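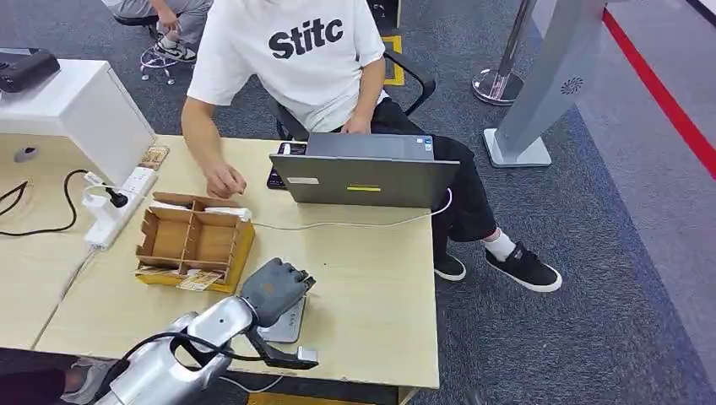
Umas 40 repetições da mesma coisa, no mesmo canto da sala, são uma repetição só contada muitas vezes, escreveu-nos um leitor depois do último boletim. E pedia que, antes de mais números, disséssemos o que varia entre um exemplo e o seguinte.

Tem razão em boa parte. Segue a resposta, escrita à pressa entre sessões, com o portátil em cima dos joelhos. Desculpem o estilo telegráfico.

Boletim Harivine, recolha de exemplos
Notas da ronda de agosto, sala de Poltberg

Para quem chegou agora à lista: estamos a juntar demonstrações para o modelo de manipulação que o grupo da Ó Conaill vai treinar no outono. Uma pessoa conduz o braço, a mão faz a tarefa, grava-se tudo (câmaras, juntas, comandos) e no fim alguém escreve uma linha a dizer o que se tentou fazer. O modelo só vê isso. Se a linha estiver errada, aprende errado, e com muita convicção.

A Stillby trata do armazenamento e das ferramentas de anotação. Nós tratamos da sala, das tarefas e das dores nas costas.

O que correu

Ronda dividida em 4 sessões. Tarefas de mesa primeiro: aproximar de uma caixa com divisórias, de cartões de papel, de coisas baixas e leves. Depois as superfícies grandes, em madeira, onde a mão tem de chegar de lado e encontrar uma aresta. Deixámos as segundas para o fim de propósito e foi má ideia. São as mais lentas e apanharam toda a gente cansada. Na próxima ronda, ao contrário.

A mesa ficou como uma mesa de trabalho fica: portátil aberto, cabos, a extensão elétrica, a balança. Já discutimos isto na lista e a discussão volta sempre. Há quem queira a mesa limpa, só com o objeto da tarefa. A nossa posição continua a mesma: o robô vai trabalhar em mesas de pessoas. Com cabos. Se nos exemplos nunca houver um cabo, o primeiro que aparecer é um problema novo. O que exigimos é que a desordem mude. Mexer nas coisas entre séries, tirar umas, trazer outras. Isso fizemos pouco, e é aqui que o leitor acerta em cheio.

Regra nova, portanto. Entre cada série e a seguinte, quem não está a conduzir muda a mesa. Não pergunta, muda. E aponta na folha que mudou (sim, à mão, a folha de papel continua a ganhar à folha de cálculo quando se tem as mãos ocupadas).

O ponto de partida da mão tambem tem de variar. Estávamos a arrancar quase sempre da mesma pose porque é a pose em que o braço acorda. Fácil de resolver: antes de carregar em gravar, deslocar o braço um bocado para onde calhar. Dedos abertos numas séries, fechados noutras. Um modelo que só viu a mão partir do punho fechado vai querer fechar o punho antes de tudo. Já vimos acontecer com os dados do ano passado e foi uma tarde perdida até se perceber donde vinha o tique.

Sobre arestas

As arestas dão trabalho. A tarefa parece ridícula quando se lê na folha: levar a mão até ao bordo do painel, encostar os dedos, aguentar, largar. Quem conduz pela primeira vez falha quase sempre da mesma maneira, chega com o polegar e esquece o dedo de baixo. Ou o inverso. Fica um dedo a fazer força e o outro a ver.

O que ajuda: vir devagar, com a palma de lado, e pensar na aresta como uma linha que se quer apanhar em mais do que um ponto. Parar antes do contacto. Sim, parar mesmo, largar o ar, e só então fechar. Essa pausa fica gravada e houve quem nos escrevesse a perguntar se não estraga os dados, se o modelo não aprende a hesitar. Aprende um bocadinho, é verdade. Preferimos um modelo que hesita à frente da madeira a um que entra por ela dentro. As pausas compridas demais cortam-se na anotação.

Outra coisa das arestas: a câmara do pulso. De perto, o painel come metade da vista ou mais, e o que sobra é dedos, alcatifa, pés. A aresta aparece como uma linha em diagonal e é essa linha que interessa. Quem anota deve olhar para ela antes de decidir se houve contacto. Se não dá para dizer, escreve-se "contacto duvidoso" e segue-se. Não adivinhar!! Uma etiqueta duvidosa serve, uma etiqueta inventada contamina tudo o que vem a seguir. 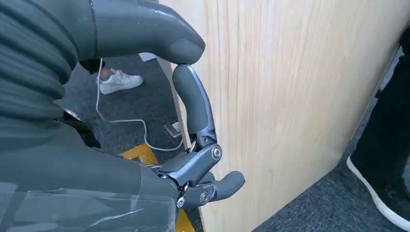
Os pés, o chão e o resto

Pergunta que chega sempre: as pessoas têm de sair da vista da câmara? Não têm. Ténis, calças, uma perna encostada, fica tudo. O que não pode é ficar sempre no mesmo sítio. Um modelo preguiçoso (são todos) agarra-se ao que for constante. Se há um sapato claro ao fundo de cada vez que a mão fecha, o sapato passa a fazer parte da tarefa. O mesmo para a fita amarela do chão e para o cabo branco que anda pela alcatifa. São marcas ótimas para uma rede se orientar e péssimas para ela aprender o que é um painel.

Então: circular. Quem está a assistir muda de lado de vez em quando. O cabo, se der, passa por outro caminho. A fita não se mexe, é da sala, mas pode-se mexer o painel em relação à fita, e isso ninguém se lembrou de fazer até à última sessão. Incluindo eu, que escrevo estas regras.

Ângulo do painel, idem. Rodar um pouco entre séries. Quem segura ou vigia o painel avisa antes de rodar, em voz alta, e quem conduz tira a mão de lá primeiro. Ordem importante. Mão fora, depois painel.

E a luz. Temos luz boa e por isso mesmo quase não a variamos. Próxima ronda queremos pelo menos uma parte com menos luz, ao fim da tarde, estores a meio. A madeira clara muda muito de cara conforme a claridade, ora lisa ora cheia de veio, e o modelo tem de aguentar as duas.

Anotação: o que veio mal

Lemos as etiquetas todas da ronda. Passagem a pente grosso, que o fino faz a Stillby. Problemas que se repetem:

Verbos à escolha do freguês. "Agarrar", "tocar", "encostar", "beliscar", tudo para o mesmo gesto. Escolham pela lista. Encostar é contacto sem fechar. Agarrar é com dedos dos dois lados. Se a mão só se aproximou e a gravação acabou, é "aproximar" e ponto final, mesmo que a intenção fosse outra.

Resultado escrito antes de ver. Há quem preencha "ok" logo ao carregar em parar. Percebo a pressa, eu faço o mesmo quando me distraio, mas depois vai-se ver e o dedo de baixo nem lá chegou. Ver primeiro.

Falhas apagadas. Isto é o mais grave e peço mesmo atenção. As falhas ficam. A mão que escorrega, o dedo que bate cedo, o operador que desiste a meio. A Ó Conaill quer essas gravações quase tanto como as boas, precisam delas para ensinar o modelo a recuperar. Quem apagar por vergonha está a deitar fora o melhor material do dia. Marca-se "falha", escreve-se uma palavra sobre o tipo e guarda-se.

Séries repetidas em cima umas das outras. Quando o gesto sai bem há a tentação de o fazer outra vez igual, e outra, porque enche a contagem. É exatamente o que o leitor criticava. Sai bem uma vez, muda-se alguma coisa, tenta-se de novo.

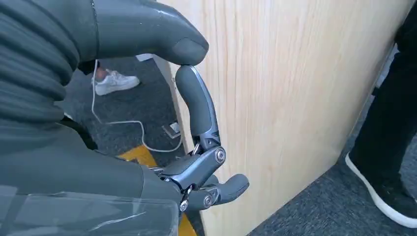
Voltando à contagem, então, que é o que toda a gente pergunta no fim do boletim. Vamos deixar de a publicar como número único. Um total alto não diz nada sobre quantas situações diferentes lá estão dentro. Passamos a dar, para cada tarefa, as posições do objeto, as poses de partida e as mudanças de fundo. Dá mais trabalho a compilar e o quadro fica feio. Paciência.

Material e cuidados

A mão continua com a película transparente à volta da parte de baixo do invólucro. Fica. Se enrugar para cima dos dedos, parar e alisar, que os reflexos na câmara do pulso já chatearam que chegue na anotação. A manga de foles limpa-se com pano seco, sem líquidos. Houve alguém com um toalhete, não digo mais.

Parafusos das articulações: olhar para eles no início da sessão, com a luz do telemóvel. Leva um instante. Se algum parecer saído, não apertar por conta própria, avisar.

Cabos ao longo do braço, verificar a folga com o braço esticado e com ele recolhido. Nas poses baixas, quando se vem de lado ao painel, é onde puxa mais.

Costas, já falei. Quem conduz troca ao fim de cada série comprida. A cadeira existe para ser usada. Água longe do portátil, se faz favor.

Próxima ronda

Começamos ás 9 da manhã, sala do costume em Poltberg, superfícies grandes primeiro e mesa depois do almoço. Faltam 2 pessoas para conduzir, de preferência que nunca tenham conduzido antes. É a sério: cada pessoa move a mão à sua maneira, e temos o estilo dos mesmos do costume demasiado representado. Mãos novas fazem trajetórias tortas, param onde não se espera, corrigem. Isso tudo é variedade que nós já não conseguimos produzir nem a fingir.

Não é preciso saber programar. É preciso ter paciência e calçado confortável. Há formação curta logo à chegada, com o botão de paragem antes de qualquer outra coisa.

Quem anota de casa recebe o acesso pela Stillby como das outras vezes. Se a página pedir palavra-passe duas vezes, é defeito conhecido, meter outra vez e anda.

Respostas, queixas e correções para o endereço habitual da lista. O leitor do início que mande mais, serviu-nos de muito. A lista de verbos revista vai em mensagem à parte, ainda hoje se o corretor me deixar.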